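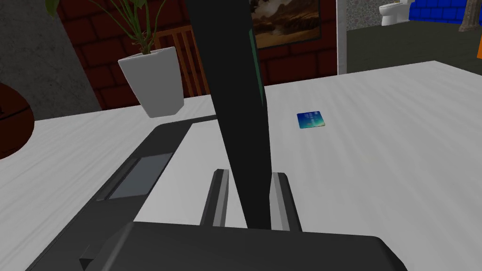 Open afternoon at the Odmont simulation room

Members who signed up for the November visit met in the lobby of the Odmont building at 2 p.m. and were taken straight up to the simulation room. Obaidul Sivakumar, who runs the household robot work there, had the first session on the wall screen before everyone had found a seat.

Odmont's robot has two arms and a wheeled base, and for now it does its housework in a simulated apartment. The group calls the apartment Bruvus. It has brick walls, a big white table, a bathroom off the main room and the sort of things people leave lying around at home. The team's practice jobs are small ones: pick up a laptop, put it somewhere else, clear a surface, carry an item to the next room. An operator drives both arms by hand from a desk, and each session is saved so that the software can learn from it.

Sivakumar said the group has recorded 4,000 sessions so far. The first 1,000 were thrown out after a change to the way the fingers close.

We watched from several views. The wrist views took some getting used to. They show the two gray fingers up close and whatever happens to be past them, and it is easy to lose track of which way the arm is facing. Sabina Bhattacharjee was operating for the first half, and she told us she looks at the wide view to plan a move and at the wrist views only for the last few inches. New operators tend to do it the other way around and bump the table a lot.

Between tasks she opened the fingers wide and swung the arm around the apartment so we could see how the walls and floor are built. Seen from some angles there is nothing past the edge of a wall but plain dark teal. Houshang Rezaei asked if that bothers the software. The answer was that they don't know yet, and that they plan to test it with a different background color.

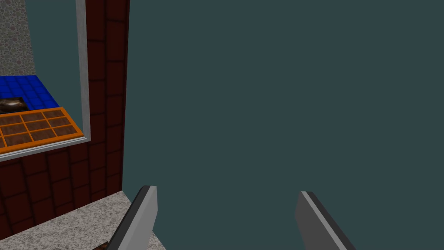

Trying the controls

After a coffee break, visitors could take a turn. The hand controllers come from Grusier and are lighter than they look. You squeeze to close the fingers and let go to open them. Moving one arm is fairly easy. Moving both at once is hard, and most of us ended up freezing one arm while we thought about the other.

Vasanthi Cassim had the steadiest hands of our group and stayed on the longest. Her advice to the rest of us was to slow down and to stop looking at our own hands.

The wide view was the most useful one for the people watching. It takes in both arms and most of the furniture, so you can follow one gripper with the laptop and the other with the long orange-red stick 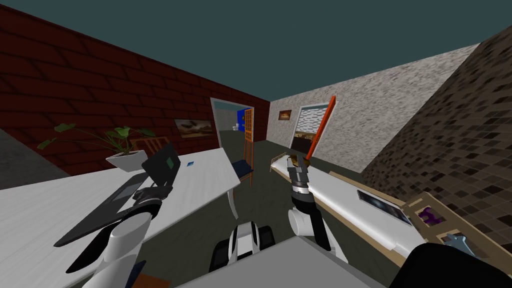 and still see the doorways the robot would have to use to leave the room. Driving through a doorway with something long in one hand is a job the team wants to record more of this winter. Rosaire MacLeod asked when any of this would move to a real apartment. Sivakumar would not give a date. A practice room is being set up on the ground floor, in the old Sheikh storage area, and the floor has to be leveled first.

There are 9 places on the next visit. It will be run the same way, with a talk first and the controls after the break – wear shoes you can stand in for a while. Please reply to the newsletter address if you would like one of the places, and say if you have already been so that new people can go first.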